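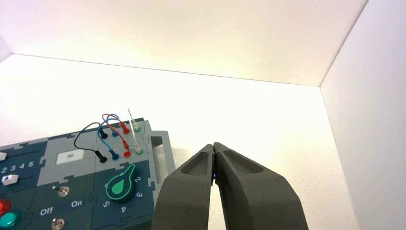
Any group that tests robot arms on a task board should be made to write down how the board was set before each run. I would put it in the rules as a hard requirement, with runs thrown out if the entry is missing. Most of the rules I have read give it one line, if that.

The current draft of the Pascu rules is a fair example. It has good sections on lighting, on stopping the arm, on who may stand near it and on how a run is timed. On the board itself it says "the board shall be returned to its normal condition between attempts". Normal condition is not set out anywhere. A board may carry a dial, toggle switches, a slider, push buttons and a set of leads, and each of those can be left in more than one state. A dial left at one number makes for a different job from a dial left at another. The turn is longer or shorter, and on some arms the wrist runs out of travel on the way.

We went back over our own records at Hasemwood in May. There were 482 runs in the dial and switch set. In 142 of them the starting position of the dial was not recorded, and we could not work it out from anything else in the log. Those runs had already been used in a success rate that we gave to other people. I don't think the rate was badly wrong, but I can't show that it was right, and a test log is kept so that you can show it.

Leads are worse. A dial at least has numbers printed round it. A flexible cable plugged in at both ends can stand up, flop over or lie across its neighbour, and the arm has to get past it whichever way it goes. Two runs can have the same plugs in the same sockets and still be quite different for a gripper coming in from one side.

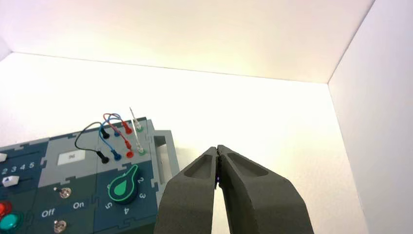
Fingers nearly closed beside the board. The dial pointer is up and to the left, and the blue and red cables cross.

My proposal is a start card, filled in before the arm moves. It should give the dial reading, each switch as on or off, the slider reading, which plug is in which socket, and whether any cable crosses another. One still from the wrist and one from a fixed point go with it. The same card is filled in again at the end. With practice it takes us 40 seconds.

The usual objection is cost. Brarnano, who supply our fixtures, put it to me that a lab doing 1467 runs in a season will not stop for a card before every one. I accept that it is a nuisance. But the same labs wait for the arm to go home, check the emergency stop and type in a run number, and all of that was called a nuisance when it came in. Boards that report their own switch and dial positions will help. The Eltetti logger does some of this already. It can't tell you how a cable is lying, so the still is needed anyway.

A second objection is that a robot ought to cope with whatever it finds, so fixing the start makes the test too easy. I am not asking for the start to be fixed. Vary it as much as you like, and draw it by lot if you want a hard test. Just write down what was drawn. A result over many different starts is worth more than one over a single start, but only if the reader can see which starts they were.

I would also like the rule to say who fills in the card. It should be somebody other than the person running the arm. After a string of failures an operator is tempted to nudge a cable clear of the path and call it tidying. I have done it myself. If the card is already filled in by then, the change has to be entered and the run marked as reset by hand.

Comments on the Pascu draft are open until the end of September 2020. Mine will ask for the word "normal" to be struck out of the line about the board and the card put in its place.

Contact | Copyright, all rights reserved | Back to top

We use cookies to remember your settings and count visits. By continuing to read you agree to this. Accept | Change settings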